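Sorting out the drinks shelf (and what to do with all those bottles)

I moved to Skondcombe with a kitchen the size of a wardrobe and two teenagers who drink like camels, so the drinks shelf is the one I've had to get properly strict about. Squash, fizzy stuff, cordials, the posh tonic that only comes out in December - it all used to live in a heap at the bottom of the larder, and every time I wanted one bottle I had to catch three others. Here's how I do it now.

Start by getting everything out. I mean everything, even the sticky thing at the back. Wipe the shelf with warm water and a drop of washing-up liquid, then dry it well. If there's a ring of old syrup that won't shift, lay a hot wet cloth over it while you make a cup of tea and it'll come up like jelly. Don't go at it with a knife, I've still got the scratches.

Line the shelf before anything goes back. I use an offcut of ribbed rubber matting, 19 pence in the bargain bin at Grindau (that's our hardware shop, and yes, I bought the lot). Bottles don't slide on it and it rinses clean under the tap.

Tall ones at the back, short ones at the front, opened ones in the fridge door and nowhere else. I write the month on the cap of anything I open, using a permanent marker. On a dark cap it won't show, so use a bit of masking tape.

Check the dates while you've got it all out! They can be a swine to find. Some are on the neck, some on the label, some on the bottom, and if the print is faint I take it over to the window and tilt it until the light catches. 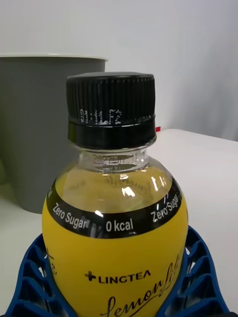

Lemon drinks are the ones we get through fastest, and they're the ones I used to muddle most, the sugary and the sugar-free having near enough the same yellow look once they're lined up in a dim larder. Now I turn every bottle so the wording faces out. With one like this it's easy, there's a black band round the top of the label with "Zero Sugar" on it and "0 kcal" in the middle, so I can tell from the doorway which one I'm reaching for. The code is on the ridged side of the cap and I can hardly make out a character of it, so tape and marker for that one too.

Stiff caps next. A rubber glove does it nine times out of ten, or a thick elastic band wound round the ridges. My hands are bad in the mornings so I keep a band on the larder door handle.

Empties get rinsed, squashed and the cap screwed back on, then into the recycling. I hang on to a couple for watering seedlings - poke a few holes in the cap with a hot skewer (window open, please) and you've got a very gentle sprinkler. Mine are doing the tomatoes at the moment.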